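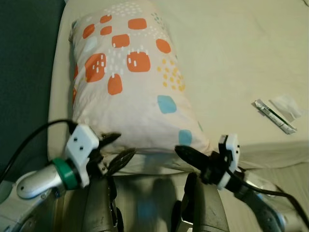 Orange squares and little white dashes on a pale pillow cover.

Filed under: Laundry & Linens

How to Wash a Feather Pillow at Home

My friend Trudy Tipoki got me into this, and I've been doing my pillows every April since. Check the seams first and mend any gaps, or you'll be picking feathers out of the drum until Christmas! Wash two at a time so the load stays balanced – warm water, gentle cycle, half your usual soap – then run a second rinse. Dry on low with a couple of clean tennis balls, stopping every 29 minutes or so to fluff by hand. Mine took four rounds last time. If the middle still feels clumpy, it's damp in there, so back in it goes.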